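Ticket 2645
Subject: Kozan live set – side B tracks out of order, hum on bass solo, wrong take on track 3
Opened by: Marisol Bermúdez
Assigned: Heriberto Ospina
Priority: high
Opened: 2025-08-26

Problem as reported

Listener wrote in. Bought the download of the Kozan quartet live set, says side B plays in the wrong order and the ballad is not the one on the LP. Also a low hum under the bass solo on the long blues. Has the vinyl, compared both. Sent timings, very thorough. Same files went to the radio people so need this sorted before they use it.

Expected: same running order as LP, evening set take of "Fustance".
Got: afternoon take of "Fustance", tracks 2 and 3 on side B swapped.

HO, first look
Downloaded fresh from the shop page, same as a customer would. Confirmed, order is wrong. Played in two different players, no change, so not the player. Tags say the right title on the wrong audio. So anyone reading the screen thinks they're hearing the blues and gets the ballad. Not great.

Hum – can hear it on headphones, not on the office speakers. Starts when the piano drops out. Might be there all the way through and just covered up by the left hand.

MB
Can you check whether the hum is on the LP too? Listener says no but his turntable could be hiding it.

HO
Don't have an LP here. Asked Zoila.

Zoila Quispe
Have one. Played side B twice. Hum IS on the LP but much lower, you have to go looking for it. LP ballad is definitely the evening take – tenor comes in late on the bridge and somebody in the audience laughs. Download has no laugh. Tenor comes in on time, plays it straighter. Nice take, wrong take.

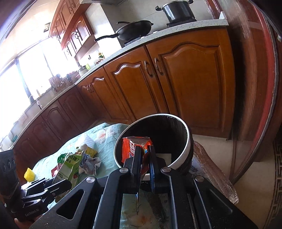 HO
OK so two seperate things. 1) wrong files in the delivery folder, 2) hum louder than it should be. Taking the first one first.

Checked the Itholm folder (that's where all the transfers live). There are two subfolders for the concert, afternoon and evening, and the file names inside are identical. Same name, same number, different music. Whoever built the download in June pulled the ballad from afternoon. Durations are 21 seconds apart so nobody would spot it from the list.

The swap on side B comes from the numbering on the tape box. Box has the set in the order they played it. LP was resequenced at the time, producer wanted the blues earlier. Download followed the box.

MB
Who has the final LP sequence in writing? I don't want to fix it from memory.

HO
Edith should. She did the liner notes.

Edith Quispe
Sequence sheet attached to the liner notes draft, page 3. Side B: opener, blues, Fustance, closer. Note the closer fades on the LP and has a cold ending on tape. Please keep the fade. The drummer's widow asked for it back when we did the reissue and I promised.

Also – the notes say "recorded that evening" for everything. If the afternoon take stays in anywhere the notes are wrong.

HO
Noted. Fade stays.

Tried so far on the hum:
– played the raw transfer: hum there, low, same as LP
– played the mastered file: hum there, louder
– played mastered file with the low shelf off: back to LP level
So it's the mastering, not the tape and not the transfer. The bass got a lift to bring the double bass forward and the hum came up with it. Itix preset, it's the one we use on the studio dates. Shouldn't have been on a live tape from a hall with that wiring.
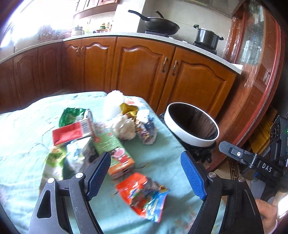
Nele Kettler
I did the mastering, so my fault on the preset. Can redo it. Do you want the hum notched out or just not boosted? A notch at 119 takes a bit of body off his low strings, I tried it quick and the solo goes thin. I'd leave the hum where the LP has it. People who know this record know the room.

MB
Not boosted. No notch. Zoila ok with that?

Zoila Quispe
Yes. Leave the room alone.

Nele Kettler
New masters for side B up in Itholm, in a folder called evening_LPorder. Renamed every file with the set in the name so this can't happen agian. Side A I checked too, same preset was on it, redone with it off. Difference is small but the cymbals sit better.

HO
Rebuilt the download. Listened start to finish, not just the joins. Order right, laugh is there on the bridge, closer fades. Hum at LP level. Tags match audio.

Still to do:
– replace files at the radio end (MB)
– email earlier buyers with a new link (MB)
– afternoon take of Fustance: Edith wants to know if it can go out as an extra some day. Not this ticket.

MB
Radio has the new ones, they hadn't aired it yet. Buyer email drafted, goes out once the shop link is switched. Wrote back to the listener and thanked him, he's asking if we have the other set complete. Zoila can you answer him?

Zoila Quispe
Will do. Most of it. Last tune runs off the end of the reel.

Status: fixed, waiting on shop link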